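Good Habits for Collecting Table-Setting Demonstrations
Project report, Wendum group
June 24, 2022

When we joined the Wendum project last October, we thought the hard part would be teaching a robot to set a table. Most of our year went into something much humbler, namely agreeing on how we, the people holding the grippers, ought to behave! We called our rule sheet Fosteren, and it started with 11 rules. By spring we had folded several together, and what follows is the part we would hand to next year's group.

The rule we argued over longest was what counts as a finished demonstration. One half of the team stopped recording as soon as the plate was down, and the other half waited until the jaws had opened and backed away. We settled on the second way, and we now ask everyone to hold still for 2 seconds before stopping (it feels like forever, but you get used to it).

We also wrote down how to treat the table. Dishes and cutlery may start at any angle, and we want them to, but nothing should hang over the edge, and loose cables stay on the floor and out of the walking path. Foam pads get looked over before each session. If a pad is coming away from its arm, the gripper goes back on the shelf until someone fixes it, even when there is a line of people waiting.

Then there is the matter of bad takes. Our first instinct was to delete every fumble, and we are glad our advisor talked us out of it. Fumbles are now kept and labeled. After about 60 takes a person gets tired and starts to rush, so we switch operators before that point.

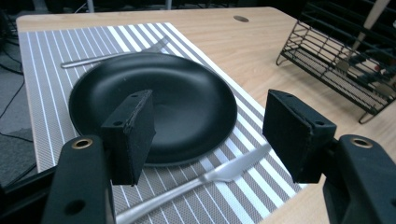 We would still like to write a proper rule for forks, which slide around more than plates do and tempt people to nudge them with a free hand. For now the sheet only says to keep your free hand behind your back, and we hope the next group will improve on that.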